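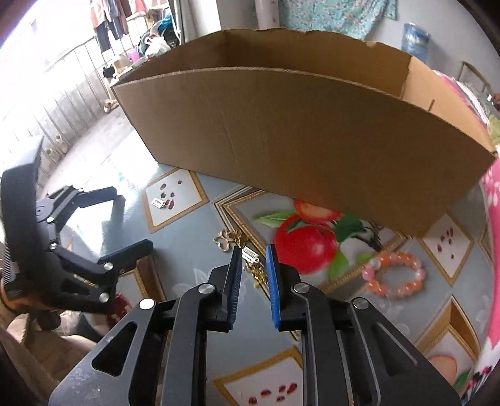 식품가공학과 음료개발 동아리 '오터(Oter)'

홈 | 동아리 소개 | 프로젝트 보고서 | 자료실 | 문의

분류: 학생 프로젝트 > 음료·발효 > 최종 보고서

보리차 기반 무가당 탄산음료의 시제품 개발 및 기호도 조사

작성: 아자데 라슈티, 로잘리 플라트너
지도: 우르스 브루너
제출일: 2019년 6월 29일

1. 과제의 배경

본 과제는 볶은 보리를 우려낸 추출액에 탄산을 주입하여 당류를 첨가하지 않은 여름용 음료를 제조하고, 그 기호도를 확인하는 것을 목적으로 한다. 보리차는 가정에서 널리 음용되는 음료이나 탄산을 더할 경우 볶은 향이 급격히 약해지고 뒷맛의 쓴맛이 두드러지는 문제가 있다. 지난 2월에 진행한 예비 실험에서도 동일한 현상이 관찰되었으며, 당시 시음에 참여한 부원 대부분이 "김빠진 흑맥주와 비슷하다"는 의견을 제출하였다. 이에 본 조는 추출 조건과 산미 보정의 두 가지 측면에서 개선 방안을 검토하였다.

2. 재료 및 방법

원료 보리는 쿠스토(Kusto) 농장에서 공급받은 겉보리를 사용하였다. 볶음 정도는 중볶음과 강볶음의 두 종류로 구분하였다. 추출은 냉침과 온침으로 나누어 실시하였으며, 냉침은 냉장 조건에서 하룻밤, 온침은 끓인 물을 부은 뒤 30분간 진행하였다. 1회 추출에 사용한 물의 양은 800mL로 통일하였다.

추출액은 여과지로 두 차례 거른 다음 충분히 냉각하여 탄산을 주입하였다. 탄산 주입에는 학과 실습실의 튀게센(Thygesen) 주입기를 사용하였고, 주입 압력은 모든 시료에 동일하게 적용하였다. 산미 보정에는 레몬 과즙과 유자 과즙을 각각 사용하였으며, 과즙을 넣지 않은 시료를 대조구로 두었다. 유자 과즙은 시판 유자청을 쓸 경우 당이 혼입되므로 생과를 직접 착즙하여 준비하였다.

3. 기호도 조사

조사는 학생회관 1층에서 실시하였으며, 응답지 99부를 회수하였다. 평가 항목은 향, 탄산감, 쓴맛, 뒷맛 및 전반적 기호도이며 5점 척도를 적용하였다. 시료의 제공 순서는 응답자마다 달리하였고, 시료 사이에는 미온수로 입을 헹구도록 안내하였다. 설문지 작성과 집계는 레굴라 에거 부원이 담당하였다.

4. 결과 및 고찰

가장 높은 전반적 기호도를 얻은 시료는 중볶음 보리를 냉침한 뒤 유자 과즙을 더한 것이었다. 해당 시료는 향과 뒷맛 항목에서도 1위를 기록하였다. 레몬 과즙을 더한 시료는 탄산감 항목의 점수가 높았으나 "보리 맛이 나지 않는다"는 자유 의견이 다수 있었다. 강볶음 온침 시료는 쓴맛에 대한 거부감이 커 전반적 기호도가 가장 낮았다. 다만 평소 커피를 즐겨 마신다고 답한 응답자 중에는 이 시료를 선호한 경우도 있어, 별도의 제품군으로 검토할 여지가 있다고 판단된다.

거품의 지속 시간은 당초 예상보다 짧았다. 보리 추출액의 미세 고형분이 탄산의 방출을 촉진한 것으로 추정되나, 본 과제에서는 입도 분석을 수행하지 못하였으므로 원인을 단정할 수 없다. 여과 단계를 한 차례 늘린 추가 시료에서는 거품이 다소 오래 유지되었으나 향의 손실이 뒤따랐다.

5. 한계 및 향후 계획

응답자가 본교 재학생에 편중되어 있어 조사 결과를 일반 소비자에게 그대로 적용하기는 어렵다. 또한 보관 시험을 냉장 2일까지만 실시하였으므로 유통기한에 관한 자료는 확보하지 못하였다. 다음 학기에는 시제품에 '뷰런스(Vurance)'라는 가칭을 붙이고, 병입 후 향의 변화와 침전 발생 여부를 우선적으로 조사할 예정이다. 생유자는 수확기가 한정되어 있어 냉동 과즙으로 대체하였을 때의 관능 차이도 함께 확인하고자 한다.

원료 협의와 실습실 사용에 협조해 주신 로잘리 호프슈테터 선생님께 감사드린다.

태그: 보리차, 탄산음료, 무가당, 유자, 관능평가

댓글 3

보리과자: 냉침 시료 시음했던 사람입니다. 유자 들어간 것이 제일 나았는데 결과도 그렇게 나왔네요. 2학기에도 시음회 하시나요?

sy_kim: 온침 시간을 더 짧게 잡은 시료는 없었는지 궁금합니다. 저희 집은 10분만 우려도 꽤 진하게 나옵니다.

레굴라 에거: sy_kim님, 이번에는 온침 시간을 한 조건으로만 진행했습니다. 다음 실험 계획을 세울 때 조원들과 논의하겠습니다. 보리과자님, 시음회 일정은 정해지면 자료실에 공지하겠습니다.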